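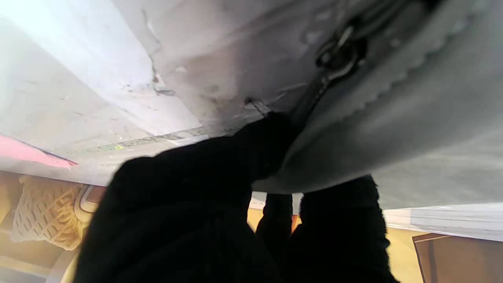

## 4. Teaching the arm a new soft item

Okay, so you've finished section 3, the arm homes without complaining, and the status lamp is green. Now comes the part that I spent most of my November on. Soft goods are a different animal from boxes. A box stays the shape it was when you taught it. A zippered pouch slumps, folds over on itself and gets fat in one corner, and the arm has to cope with all of that at the packing bench while you get on with something else.

I'm writing this for the packing crew at Kuusk, so I'm assuming you know the bench and the totes but have never touched the pendant. If you came over from the Bindano site you can skip 4.1 (your pendant is the same, only the menu names moved).

### 4.1 Before you start

You'll need:

- the pendant, charged past the second bar
- one sample of the item, filled the way it will arrive from sewing
- the item card from the rack by the label printer
- a second person for the first live run

Switch the cell to TEACH with the key. The arm will creep in this mode and stop as soon as you let go of the grip switch. Keep the key in your pocket while you're working, please, and give it back to Rocío Ayala or whoever is leading the shift.

**Caution:** TEACH mode slows the arm but doesn't limit how hard the fingers close. Keep your hands out from between them, even if the pouch is sliding and you're sure you can catch it. Let it fall. It's a pouch.

### 4.2 Make the item record

1. On the pendant, open **Items**, then **New**, then **Soft**. Don't pick **Flexible**. That one is for the mailer bags and it closes the fingers much too early.
2. Type the item number from the card. The grey pouches are 482, and there's already a record for them you can open and look through if you want to see what a finished one looks like.
3. Set **Grip force** to 20. You'll adjust it later, but start there.
4. Set **Lift speed** to 17.
5. Press **Save draft**. The record shows up with a yellow dot, which means the arm knows about it but won't run it in AUTO.

**Note:** If the pendant says "parent missing," you've skipped the material group. Go back one screen and pick Padded, Knit or Plain. When you can't decide between Padded and Plain, go with Padded - it's the gentler of the two.

### 4.3 Teach the grip point

This is where people tend to get frustrated, me included. The arm can get hold of a soft item almost anywhere, and most of those places are bad ones.

1. Lay the sample on the bench the way you'd normally put it down. Don't tidy it! If you smooth it out perfectly for teaching, the arm will expect a perfect pouch forever.
2. Squeeze the grip switch and jog the arm until the wrist camera view on the pendant shows the part you want to hold.
3. Look for a spot with some body to it. The padding gives the fingers something to close on, and a plain stretch of fabric beats a decorative edge. Scalloped trim in particular is stitched on and can get tugged out of line.
4. Stay clear of zipper pulls, clasps, pins and hooks. If one is close to your grip point, press **Keep-out** and draw a circle around it on the screen with your finger. Make the circle bigger than you think it needs to be, since the pull swings.
5. Close the fingers slowly with the minus button until the fabric bulges a little around them. Stop there.
6. Press **Store grip**.

Do steps 2 to 6 again from a second angle. The arm picks whichever grip it likes better on the day, and with only one stored it gives up and calls you over every few minutes. I learned this on my first afternoon and walked a lot of laps.

**Caution:** Watch the fingers when the item is up against something flat, like a board or the side of a tote. The arm will go on pushing for a moment after it touches. If the fabric starts bunching, let go of the switch, back off with **Retract**, and store the grip a bit lower.

### 4.4 Clear the view

The camera at the wrist is close to everything, so small stuff on the bench looks huge to it. Before you test, move the measuring tape, loose paper, baskets and cardboard out of the pick area if they aren't part of the job. Wondimu Negussie keeps a tote under the bench for exactly this and it works well.

Items with the same general color as the bench need the side light on. You'll find it under **View**, then **Side light**. Wipe the bench if it's badly smudged, too. Light scuffs don't matter.

### 4.5 First live run

1. Get your second person. One of you watches the arm, the other stands at the stop button.
2. Turn the key to AUTO and choose **Single cycle**.
3. Press **Start** and let it do one pick.
4. If the item slips, raise **Grip force** by one and repeat. If it comes out creased, lower it by one.
5. After five good picks in a row, press **Release**. The yellow dot turns green.
6. Write the grip force on the item card, with your initials.

Don't go past 800 on the **Contact limit** no matter what the slip warning suggests. Call Volkan Kaplan at that point. He set the cell up and would much prefer a phone call to a bent finger.

### 4.6 What's different for us now

Elīna Ots asked me to put this part in, and I'm glad she did, because it was what everybody wanted to talk about at the Muson line meeting.

The arm takes over the reaching and lifting. It doesn't inspect anything. Checking the seams, the zippers and the trim is still our job, and the packing rota now has a separate inspection slot so you're not trying to do it with one eye on a moving arm. You rotate every two hours between inspection, tote loading and the pendant. My shoulders are happier, but I do find the inspection slot pretty tiring on the eyes, so take the breaks even when it's busy.

You can stop the cell any time you like. You don't have to ask, and you don't have to have a good reason ready. Press the button, write a line in the stop log, and carry on packing by hand until somebody has had a look. Stops don't count against your numbers; Asnakech Beyene got that in writing before we went live, and the sheet is pinned up by the lockers.

If the arm keeps refusing an item you've taught properly, go to section 5, which covers the Munar error codes.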